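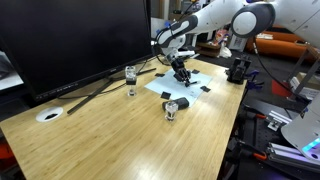 How do you stop a sheet of paper from sliding around on the desk when you write on it? Fix it at the edges with small tabs, and put them where your hand does not pass.

I want to write a little thread on this, because I changed my desk in May and I learned more about paper than I expected. I write letters and labels by hand, in the evening, on a table which is also my computer table. Maybe it is useful for somebody with the same small space.

First, the table. It is light bamboo and I like it very much, but the surface is smooth. On my old table, with all its scratches, a sheet stayed where I put it. On this one it turns a little with every long stroke, and then the last line of a letter goes uphill.

I tried first with a heavy book on the top edge. It works for the first half of the page. After that you must move the book, and the sheet moves together with the book.

Then tape. Tape holds very well, but the kind I had took some of the color off the paper when I removed it. On white paper you don't notice this so much. On pale blue paper you see it immediately. I was quite sad about that sheet.

Now I use small black square tabs. The two upper corners come first, and these are the important ones. Then the sides. I do not put them exactly opposite each other. On the left I put the tab lower, because my wrist rests there at the end of the line and pushes the paper.

The lower end is a question of taste. Vibeke Hedegaard, who taught me most of what I know about lettering, leaves it free so she can lift the sheet and look under it. I fix it. I have no reason to look under it.

About the color. I chose pale blue because white is hard for my eyes under the lamp in the evening. Mine is from Skov, in a pack of 20 sheets. The pen must be dark enough, of course. With a gray pencil I can hardly read my own lines the next morning.

Somebody asked me before about glasses on the table. Yes, I keep glass tumblers beside the paper. I like them because I can see what is in them. A cup with a handle I always catch with my sleeve. One rule only: the glass stands on the wood, never on the sheet.

The second rule, which I learned from a bad evening: do not keep your drinking water and your pen water in the same kind of glass. Hjalti Sveinbjörnsson told me this in his very calm way after I had already done it. Now one of mine has a ribbon around the middle when I use both.

The monitor. For a long time I believed I must move it away every time I write, and for this reason I often did not write. Now it stays on the left and I turn it off. A dark screen disturbs me much less than I thought. A screen with mail on it disturbs me very much.

The bigger problem with a monitor is the stand. Some stands have legs which spread out wide, and they take more of the table than the screen does. Before you buy one, measure the legs and not only the screen. I measured only the screen.

Cables: if your table has a round hole with a grommet, please use it. Mine is white and I was thinking for weeks that it was only decoration. A cable which lies across the writing place will always be under your elbow when you make the longest line.

For things that need to stand at the side, I prefer a clamp on the edge of the table to a foot. A foot needs a place. A clamp needs only the edge. Put a small piece of felt between, if your wood is soft. Bamboo is quite hard, but the lacquer on it can still get a mark.

My order for an evening now: screen off, paper down, upper tabs, side tabs, last tab. Then I write 2 lines on a scrap to warm up the hand. Then the real sheet. I stop after 4 pages, even when I want to continue, because the fifth page is always ugly.

When you take the sheet off, start from the bottom and pull the tab flat along the table, slowly. If you pull straight up you get a small bent corner. It goes away under a book during the night, but not completely.

I still did not find a good answer for very thin paper. The tabs hold it, but it makes waves in the middle when the room is damp. If you write on airmail paper and your table is smooth like mine, please tell me what you use. I read all replies, only I am slow with answering.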